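4.2 Luminance drift and viewing angle

The second group of measurements concerned the change in brightness and colour that a user meets when a handset is turned away from the face. Reports of this kind of fault are common in owners' forums, but they are seldom backed by readings, and the words used for it vary a good deal. In this section "tint" means a change in the colour of a plain white field, and "drift" means a change in its brightness over time at a fixed setting.

Two handsets were tested, the Unbridge and the Litent. Both use an organic light-emitting panel, and both were bought through ordinary shops. A third model, the Kelemen, has a liquid crystal panel and served as the point of comparison. All handsets were run with the maker's standard colour profile. Automatic brightness and any evening mode were switched off, and the battery was kept on charge throughout, as an earlier trial had shown that the Litent lowers its brightness when the charge is low. 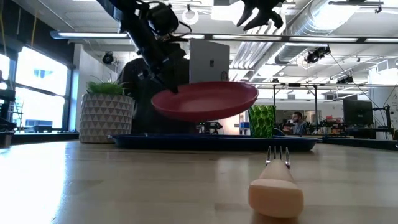 Each panel was set to 300 nits on a full white field and left for seven minutes before the first reading. Readings were then taken straight on and at steps to the left, to the right and towards the bottom edge. The upward direction was left out of the main series, as few people hold a telephone in that way, though a short check on the Unbridge gave much the same result as the downward one.

The Unbridge showed a clear move towards blue, beginning at a modest angle and growing steadily. At the widest angle the tint was plain to the eye against a sheet of white paper. The Litent moved first towards green and then, further out, back towards a cooler white. This change of direction may explain why owners of the same model describe the fault in different ways -- a person who tilts the handset slightly and a person who lays it flat on a desk will see two different colours. The Kelemen kept its colour well but lost brightness much sooner than the other two.

Differences between single handsets of one model were larger than expected. One Unbridge unit, from a later batch, had less tint at every angle than its earlier counterpart. We are unable to say whether this reflects a change of supplier, a change in the polarising layer or ordinary spread in manufacture. The matter is taken up again in Section 6.
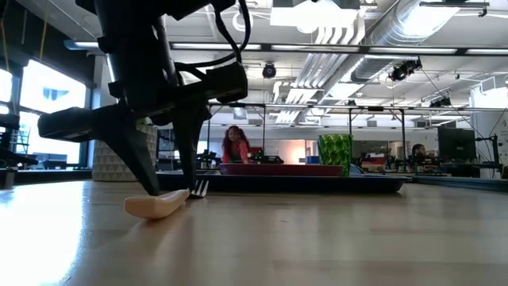
Figure 3. Robotic arm with its gripper fingers above a fork on a wooden tabletop.

Drift was recorded over 700 minutes with the same white field. All three models fell in brightness during the early part of the run and then settled. The fall was greatest on the Litent, where a small step could also be seen each time the system checked for updates. Repeating the run in flight mode removed the step but left the general shape of the curve as it was.

A separate question is how far such changes matter in daily use. In May, over 100 adults were asked to compare pairs of handsets showing the same photograph, first straight on and then from the side. Most noticed the blue tint on the Unbridge when a second handset lay beside it. Far fewer noticed it when the handset was shown alone, and several of these described the picture simply as "colder". The Kelemen was most often marked down for looking dim from the side, a fault that has had little notice in the press.

The readings were taken with a single colour meter, a Zodov, which was checked against a reference lamp before and after each session. Its stated accuracy is poorer at low brightness, and for this reason no results are given for the dimmest settings. Night-time use, where many of the complaints arise, is therefore not covered by the figures above and would need a more sensitive instrument.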